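Plarumex user forum > Learning and data > Collecting demonstrations

Topic: How strict are you with throwing away simulated demonstrations?

vkoubek
Posted 15th November

Hello all,

I am collecting demonstrations in simulation for a small assembly policy. Two fingers, one arm, teleoperated with a hand controller, and the view which goes to the learner is the one from the wrist. My colleague and I cannot agree on which episodes should be deleted, so I would like to hear how other people do it.

My rule until now was simple. If the episode ends in success, it stays. If not, it goes away. With this rule I kept 17 episodes from the first evening and trained a quick policy only to see if the pipeline is alive. It is alive, but the arm makes a strange small stop before it goes down, every time. I looked in my recordings and I make the same stop myself. I am waiting there because I cannot judge the depth on the monitor.

Should I delete the episodes with a stop, or cut the stop out, or leave it?

Vilém Koubek

flindusell_user
Reply 1

Cut it out. Drop every step in which the fingers move less than a small threshold and the gripper command does not change. We do this for all our data and the pauses disappear.

ndanko
Reply 2

I must disagree with the previous answer, at least for assembly. If you remove all the still steps, you also remove the moment when the gripper is closed and the physics needs time to settle. The policy then learns to lift before the grip is firm. I made this mistake last November and I lost two weeks.

I would repeat the episodes. It is not so much work. When you know the task well, one episode takes less than a minute.

Natália

flindusell_user
Reply 3

Natália, I wrote that the gripper command must not change. The closing is protected by this condition.

ndanko
Reply 4

The command changes in one step. The settling is after it, when the command is already constant. So your condition protects one step and deletes the rest. You would need to protect a window behind the change also.

flindusell_user
Reply 5

All right, this is a fair point. We use a gripper which reports its width and we filter on the measured width, so for us it was never a problem. With only the command you need the window. I still think that to repeat everything by hand is a waste when a script can do it.

fuchs_lab
Reply 6

Can I ask something more basic. Vilém, what does your wrist view look like? If you cannot judge the depth, then perhaps the learner cannot either, and the pause is only the first sign of it. I would look at this before any filtering.

vkoubek
Reply 7

Good question. I put one still from the wrist view below, with the parts lying on the floor of the simulator. The shadows are switched on. My colleague wants to switch them off because she says they disturb the learner. I want to keep them, they are the only thing that tells me how high a part stands.

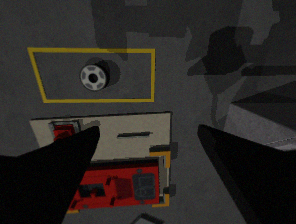
Reply 8
fuchs_lab

Thank you, now I understand better. Three remarks.

First, the left finger covers a good part of the beige board, and also the lower portion of the gray holder with the small red part in it. If you must pick from that holder, you are doing it half blind. I would come from another side, or add a second view from outside. This will help with your stop much more than any filter.

Second, keep the shadows but change the light between episodes. If the light is always in the same place, the policy can learn the shadow in place of the part. In your still there are big dark areas over the upper background, and it would be a pity if they became a landmark.

Third, I would also move the yellow outline a little from episode to episode. Otherwise the policy may remember a place on the floor and ignore the outline completely.

ndanko
Reply 9

I agree with the second view. I am less sure about the light. With so few episodes, if you change the light every time, the learner sees each condition only once. I would fix two light positions at the beginning and alternate them, and add more when the basic motion works.

fuchs_lab
Reply 10

Two is too few in my opinion, but as a start it is acceptable. Rendering is cheap. If your simulator can replay the recorded states, you can render the same episode again with different light and nobody has to operate anything.

vkoubek
Reply 11

The replay is possible, I did not think of it. So my plan is now: a second view from the side, the shadows stay on, new light by replay. I will record 11 new episodes with the side view and keep the old ones in a separate folder for comparison. The filter with a window I will try on the old ones, so that both of you can be right.

One more question, if somebody uses the Truvovine exporter: does it save the state of the loose parts also, or only the joints of the arm?

flindusell_user
Reply 12

Only the joints, unless you tick the object states in the export settings. Tick it before you record. Afterwards it cannot be added.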